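**Wulta abre una sala de muebles tapizados de estilo clásico**

20 de septiembre de 2023

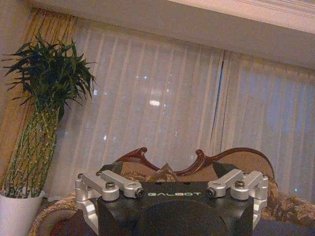 *Sofá con remate de madera tallada y tapicería de motivo floral, junto a una maceta blanca con bambú de la suerte.*

La casa de muebles Wulta abre al público una sala dedicada a sofás y butacas de estilo clásico. La exposición reúne 59 piezas, entre ellas sofás de respaldo tallado y tapizados en tonos beige y marrones, acompañados de cojines y plantas de interior.

La selección ha corrido a cargo de Vusumuzi Modise, responsable de tapicería de la firma. «Muchos clientes conservan un sofá de sus padres y no saben con qué combinarlo. Queríamos que lo vieran en un cuarto de estar, con su cojín y su planta al lado», explica Modise.

Las telas proceden del taller Adetent, que prepara también fundas y cojines por encargo. El plazo de entrega es de 20 días laborables. Los trabajos de retapizado se presupuestan sin coste, previa consulta de medidas y estado de la madera.

Quienes encarguen un retapizado antes de finales de enero recibirán 4 cojines de la misma tela. La promoción no incluye las butacas sueltas.

La sala ocupa la planta baja de la tienda. No se necesita cita, salvo para grupos.

Contacto de prensa: Departamento de Comunicación de Wulta.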